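Small potted plants on a dark table, how to space them and keep them looking decent?
Posted in Home & Decorating > Tables and Shelves

Bayu Pillai
I have a dark gray table next to a brick wall and I want to keep three small pots on it. One is a green leafy plant, the other two are flowers, and the pots are all light colored but don't match. The table gets used for other things most afternoons, so the pots have to stay along the far side. Two things I can't settle. Should they be spread out evenly or grouped at one end? And is there a simple way to keep dust off them? The flowers get dusty faster than the leaves do, or maybe it just shows more. I wiped them with a damp paper towel in February and it left lint on everything. Budget is small. I don't want to buy a planter or a tray if I can avoid it. 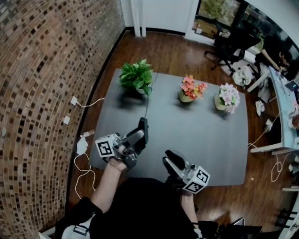
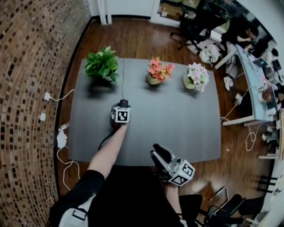 Spacing is the part I keep changing my mind on. I had everything pushed into one corner for a while and the taller leaves hid the flowers from the door. Right now it's the green one on the left, the pink and orange flowers in the middle, and the pale pink and white ones on the right. I like that order, but the middle pot seems to disappear from certain spots in the room. I could also swap the pots for a matching set. There is a store in Amville that has them, 11 dollars each, which is more than I wanted to pay for something this size.

Gremuletti
Keep them in a row and leave the order alone. Strong color between the green and the pale flowers makes sense to me. For a table you work at, a row along the far side is easier to live with than a group, and you can slide all of it over when you need the room. If the middle one gets lost, put something under it. A coaster or a flat piece of wood is enough. Mine sits on an old paperback.

I would not buy new pots. White, tan and cream all go together, and on a dark gray top they look close enough to a set.

For dust, it depends what they are. If the flowers are artificial, use a soft makeup brush or a hair dryer on the cool setting, held 11 inches or so away. Do it over the sink or outside. Real leaves can be wiped with a damp cotton cloth, one hand under the leaf. Paper towel is where your lint came from. An old T-shirt works fine. Don't use the leaf shine sprays. They get sticky and pick up more dust than before.

One other thing, run your cords down the side of the table away from the pots. That black one across the top starts right by the green plant, and it would be easy to catch it and pull the pot along. Water and chargers are a bad mix too, so if any of those plants are real, take them to the sink to water and let them drain before you bring them back.

Vika
brush works, can confirm. I use a paintbrush from the dollar store

Meng
I'd group them myself but it's your table. Felt pads under the pots if the bottoms are rough, they scratch. A pack of 26 will last you years.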